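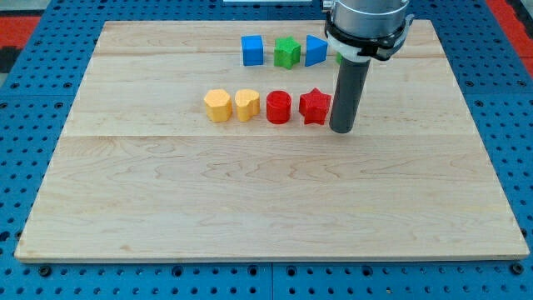
3 min read

Edge-glued boards and the problem of the flat panel

A board made from several planks is a compromise between width and movement. Wood takes on moisture from the air and gives it back, and it changes size mostly across the grain. Along the length the change is small enough to ignore in household work. Anyone who glues up a panel for a play surface, a tray or a tabletop is working with that one fact.

Killian Pruvost has run the panel bench at the Ikent workshop for nine years. He rejects more stock for grain than for knots. Figured wood, with lines that ripple and swirl, sells well and planes badly. The fibers rise and dip along the surface, so a blade that cuts cleanly in one spot will tear in the next. His practice is to take very light passes, then finish with a scraper and fine paper.

On a pale board the seams deserve as much attention as the face. A good joint reads as a faint line. Where the line is dark or wide, either the edges were not square or the clamps were set unevenly. Pruvost planes mating edges in pairs, folded together like a book, so that any error in the angle cancels when the planks are opened out.

Small colored blocks are a harder test of a surface than most furniture. A plate will sit over a shallow hollow and show nothing. A block with a narrow base rocks. Ita Ní Mhurchú, who designs shape sets for Dorkura, checks each new form on glass first and then on wood. If it stands on the first and rocks on the second, the panel goes back to the bench.

Her spacing rule is plain: leave enough room between blocks for a thumb and finger to close on one without touching its neighbor. Rows set back to front need more clearance than blocks set side by side, as the hand usually comes in from above and tilts forward.

Perforated board makes a useful base under such a panel. The grid gives a ready reference for squaring the work, and stops can be bolted through the holes where they are needed. Two points should be checked. Bolt heads must sit clear of the panel, or it will ride up on them. Where two sheets of pegboard meet, the joint should be tested with a straightedge, and any step between the sheets shimmed from below.

Finish depends on use. Hard wax keeps light wood close to its raw color and can be renewed in patches. Oil deepens the grain and adds a yellow cast. Film finishes resist spills better but scratch visibly under dragged blocks. Pruvost applies two coats of wax, buffs between them, and treats both faces and the end grain equally. A panel sealed on one side only will cup.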